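# About Plernby

Plernby is a garment and household linen care service. We wash, dry, repair, fold and store textiles for households that lack the space or the equipment to do it themselves. The business began with one folding table and 2 rented dryers, and now runs from a single workroom on Penach Lane.

## What we handle

Most of our work falls into padded clothing, blankets and bed covers. Padded garments are folded along their seams where the cut allows it, with sleeves and flaps turned in first. Plush blankets are brushed in the direction of the pile before folding. Printed blankets are folded with the pattern facing inward, and dark colours are stored apart from light ones.

We do not accept leather, fur or anything with a wired-in heating element.

## How the work is organised

Each order passes through 5 stations: intake, washing, drying, repair and folding. At intake, the fibre content on the care label is recorded, and items with no label are treated as delicate. Drying is done on low heat. Filled items go back for a second cycle if the centre of the fill is still damp to the touch.

Folding is done by hand on a fabric-covered surface, which keeps smooth shell fabrics from sliding. Finished items are stacked no more than 18 to a shelf - fewer for anything with a high loft. Last year the workroom processed almost 4000 items, with the heaviest load in May, when winter clothing comes out of the wardrobe.

## Storage

Our Arai plan covers one season of storage in breathable cotton bags. The Pimano plan covers the full year and includes minor repairs such as loose seams and replacement zipper pulls. Neither plan uses vacuum bags.

Drop-off is at the side door from 8 am. The counter closes at 4 pm.
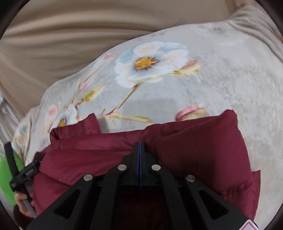 Why don't you use vacuum bags for padded jackets?

Long compression flattens the fill, and some of the loft may not come back. A loose fold in a cotton bag takes up more room but is easier on the jacket.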